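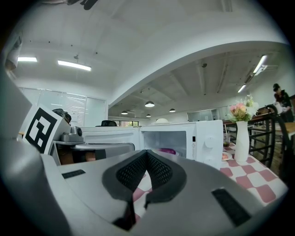

Why does an eggplant need to be pricked before it is heated whole in a microwave?
The flesh holds a great deal of water, and as that water turns to steam it needs a way out through the skin, which can otherwise burst.

Microwave cooking of vegetables is the heating of fresh produce in a microwave oven, either whole or cut up, with little or no added water. It is an old standby in small kitchens, and plenty of home cooks who would never roast a chicken that way are quite happy to do their potatoes, squash and eggplants in one.

The oven works mostly on the water already present in the food. Carrots and other dense roots take longer than leafy greens, and thick pieces go on cooking for a while after the power stops, so most recipes ask for a standing time of 2 minutes or more. A turntable helps to even out the hot and cool spots — though turning a large vegetable over by hand halfway through is still a good habit. 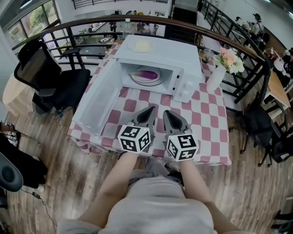 A purple eggplant on the glass turntable of a microwave oven.

Eggplant is a favorite for this treatment, as its spongy flesh collapses into something soft and spoonable. A medium one may need up to 10 minutes, depending on the oven. The smoky taste of a flame-charred eggplant is missing, of course, and cooks who want it in a dip often stir in a little smoked paprika along with the garlic and lemon.

The food writer Agathe Barbier gave the subject a long and affectionate chapter in her Vimier kitchen handbook, which has 37 vegetable recipes, most of them meant for one or two people. Lachlan McIver, reviewing it for the Gamton newsletter, liked the eggplant with yogurt best and thought the green beans came out squeaky. A later printing, issued in September, lengthened the beans' cooking time by 60 seconds and left the eggplant alone.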